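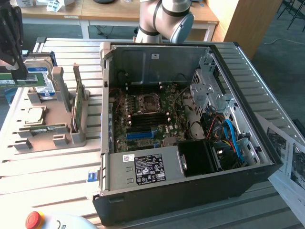 Desktop computer with the side panel removed.

How to Run a Household Waste Sort Before Planning a Collection Route

By Nighat Jafri

A waste sort tells you what a district throws away, by weight. You need that figure before you size bins, pick trucks or ask residents to stop burning trash in the yard. The method below was used in Olisville in March, in a district with 124 households and no regular pickup.

What you need

Platform scale, readable to 0.1 lb
Hanging scale for light materials
Two tarps
Sorting table at waist height
Twelve rigid containers, labeled and weighed empty
Puncture-resistant gloves, eye protection, dust masks, closed boots
Printed tally sheets and pencils

Step 1. Set the sample

Take waste from every part of the district, including streets the truck cannot reach. Aim for at least 400 lb in total. Give each participating household two numbered bags and ask them to put in everything they would normally discard or burn. Collect after seven days. Record any bag that comes back empty as zero and keep it in the count.

Ask one extra question at pickup: what was burned this week, and where. Write the answer down as given. Junaid Qureshi's form has a single blank line for this, and it works better than check boxes.

Step 2. Prepare the categories

Use the same categories throughout the sort. We used food, yard waste, paper and cardboard, rigid plastic, film plastic, glass, metal, textiles, diapers and sanitary items, electronics, hazardous items, and other.

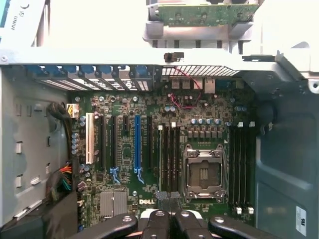
Film and rigid plastic must be kept apart. Film is what most households use to start a fire, and it is usually undercounted when the two are mixed. If an item is made of several materials, assign it to the one that makes up most of its weight.

Step 3. Weigh and sort

Weigh each bag unopened and record the number. Open it over the tarp, remove sharps and batteries first, then move the rest to the table. Sort down to pieces the size of a bottle cap. Sweep what remains into "other."

Weigh each container when full, subtract its empty weight, and enter the net figure. A crew of five handled 120 lb per hour on a dry day. Start at 8 a.m. and stop when the light goes.
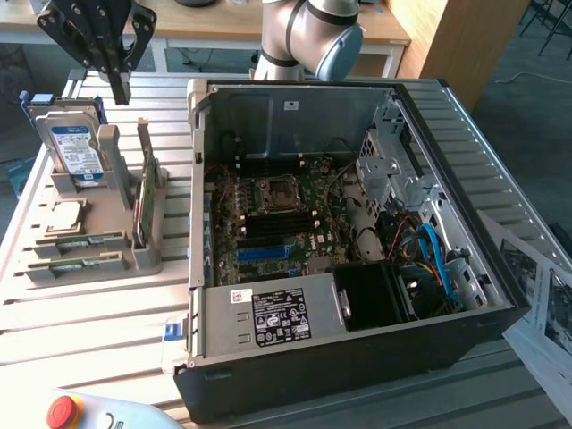

Step 4. Check the totals

Add the net weights of all categories and compare the sum with the total of the unopened bags. A loss of up to 3 percent is normal, mostly moisture. If the gap is larger, look for a missed container or an empty weight entered twice.

Step 5. Report

Give each category as a share of total weight and as pounds per household per week. List the burning answers in a separate table. Do not convert them to weights. Kausar Kiani keeps the blank tally sheet and the Olisville results in one spreadsheet; enter your own figures on the second tab and leave the formulas in column H alone.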